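Astbridge Evening Courses
Putting Things Together: a gentle course in home assembly
Handout for session 5: push-fit legs and plastic frames
Revised 29 March 2023

Welcome back, and thank you to everyone who brought in their leftover screws from the wardrobe session (we now have a very handsome jar of them). This week we leave wood alone and turn to plastic, and in particular to the light sort of furniture that comes as a moulded frame with separate legs that push into it. Garden tables, bathroom stools, the plant stand your aunt swears by: a great many of them go together in much the same way, and once you have done one you will feel a good deal braver about the next.

Before you start

Do please lay everything out first. I know it is tempting to grab the biggest piece and a leg and have a go, and I have done it myself more often than I would like to admit, but five minutes spent setting the parts side by side will save you a lot of muttering. Read the leaflet through once with your hands in your lap. The Zumby leaflet is mostly drawings, and the drawings are small, so bring your reading glasses if you use them.

Put something down to work on. Plastic marks more easily than people expect, especially the glossy kind, and a gritty tabletop will leave scratches on the face that everybody sees. A dust sheet, an old curtain or a bit of plastic sheeting will all do nicely. I like a dark one under pale parts and a pale one under dark parts, so that a small cap or foot shows up when it rolls away from you. Wrinkles don't matter much, though do smooth out any big fold under the frame or it will rock while you push.

Which way up?

Nearly always upside down. The good face goes against the sheet and the ribbed side looks up at you. If you see diagonal ribs, you are looking at the underneath, and that is where you want to be. The sockets are usually at the corners, shaped like little cups, and each one takes a leg.

Have a look inside the sockets before anything goes in. There is sometimes a thin whisker of plastic left over from the mould, and it comes away with a fingernail.

Finding the right end of the leg

Now this is the part where most of us come unstuck. A tube leg can look the same at both ends from across the room, and it very seldom is. One end may be narrower, or the other may open out into a collar. Try the end in the socket by hand, without force, and see whether it sits straight. On the Kobori stool the legs also splay a little, so they need turning until the lean goes outwards. The Drendurar plant stand has legs that go in dead straight, and turning them makes no difference at all.

One hand steadies the frame by the corner you are working on, and the other brings the leg in along the line of the socket. If you let the frame float about, it will swing away just as you begin to press. Long legs are awkward, and you are very welcome to ask your neighbour to take the far end.

White parts on a black covering 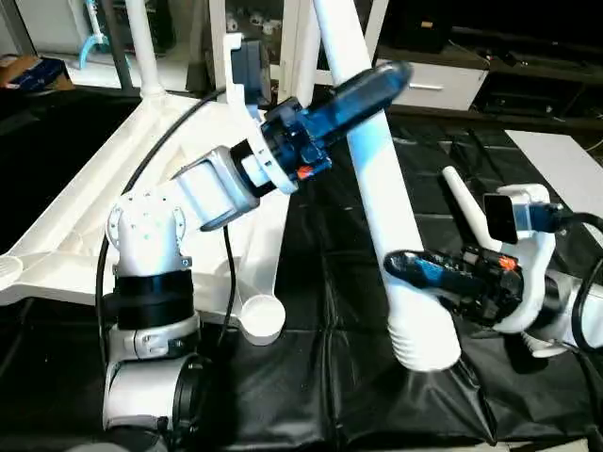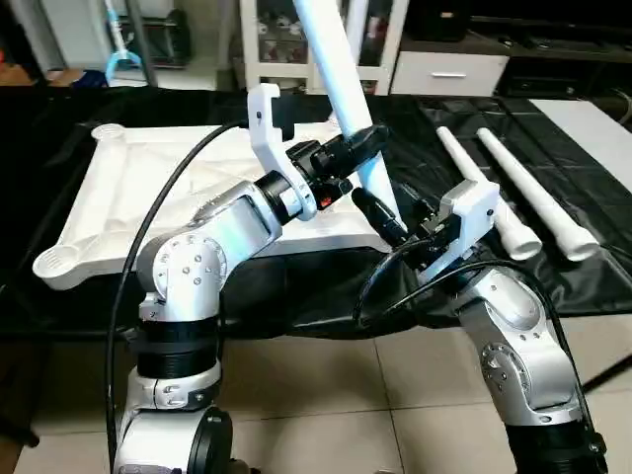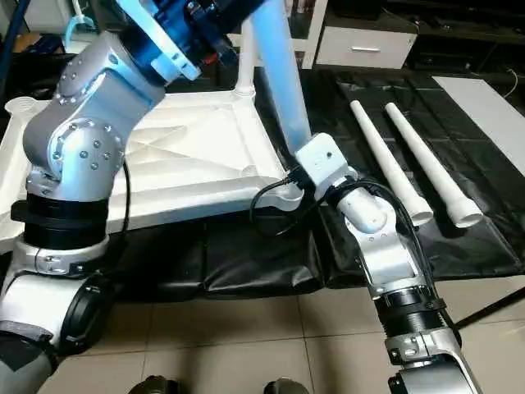

Push and twist, a little at a time. Get every leg started before you press any of them fully home, and then go round again from corner to corner. If one is stubborn, take it out and look at it. A spot of washing-up liquid on the rim works wonders, but please wipe off the extra. Leave the hammer in the bag! If you really must tap, use a rubber mallet with a folded tea towel over the end of the leg.

Feet and caps go on last. Then turn the whole thing over, holding it by the frame and never by one leg, and set it on a flat bit of floor. Press each corner in turn. A small wobble generally means that one leg has further to go.

For next time

Bring one piece of plastic furniture from home that wobbles, with its leaflet if you still have it, and a soft cloth. We shall begin with the wobbly ones and move on to shelving units after the tea break. Anyone who missed the January session on reading assembly drawings can pick up the notes from the tray by the door.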